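Ticket 154: Voter list upload stops partway, Zoltance campaign software
Opened by: Yolanda Schumacher, field office, Kasprzak for County Council
Assigned to: Guangming Pan
Priority: High
Status: Resolved

Original report

We got the July voter file from the county clerk and I tried to load it into Zoltance before the evening canvass. The progress bar goes to the end and says "Import complete," but only the first 900 records show up under Garnus precinct. Teson precinct shows nothing. The walk lists for Teson print as a blank page with the header on it.

I tried it twice on the office laptop and once at home. Same result each time. Loretta has a candidate walk in Teson at 5:30 p.m. and we need the lists before that. 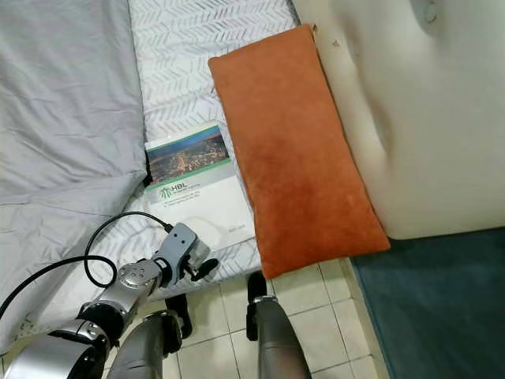
I have not changed any settings. Dwayne says he loaded the June file the same way and had no trouble with it. I still have the June file if you want to compare.

Guangming Pan, 10:12 a.m.

Thanks, Yolanda. Please do not run the import again for now. Each run writes to the contact table and I want to see what is in there first. Can you tell me:

Which import template you picked
Whether you opened the clerk's file in a spreadsheet before loading it
What the import log says on its last line

Yolanda Schumacher, 10:40 a.m.

Template is "County standard." Yes, I opened it and saved it, to take out the inactive voters. Last line of the log is "Row skipped: precinct code not recognized." There are a lot of those lines.

Guangming Pan, 11:05 a.m.

The precinct codes are the problem. Teson's code in the clerk's file starts with a zero. When the file was saved from the spreadsheet the zero was dropped, and Zoltance skips any row with a code it does not know. Garnus has no leading zero, so those rows went in. The "Import complete" message only means the file was read to the end. I have filed that separately as a wording bug.

The 900 limit is a different matter. Your account is still on the trial tier from the primary, and that tier stops at 900 contacts per precinct. Clyde Dvorak in billing has to change it.

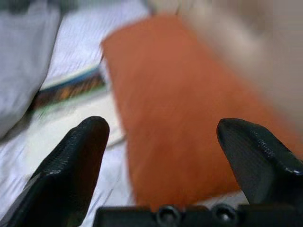

Clyde Dvorak, 11:31 a.m.

Tier changed to full campaign. Log out and back in for it to take effect. No charge for the change, the invoice was already paid in the spring.

Guangming Pan, 11:48 a.m.

I removed the partial import. Door knock results entered before today are kept. Steps for the reload:

Download a fresh copy from the clerk's site
Do not open it in the spreadsheet
Choose "County standard" and tick "Exclude inactive voters" on the second screen
Wait 30 minutes before printing walk lists, the index has to rebuild

Yolanda Schumacher, 1:20 p.m.

Reloaded. Both precincts are there now and the Teson lists printed. One thing left: Dwayne's turf in Garnus shows as unassigned.

Guangming Pan, 1:34 p.m.

Turf assignments were attached to the import I removed. Open Turf, pick the saved map from June, and click Reassign.

Yolanda Schumacher, 1:52 p.m.

That worked, his turf is back. You can close this.

Ticket closed by Guangming Pan, 2:05 p.m.
Linked: wording bug on "Import complete" message (open)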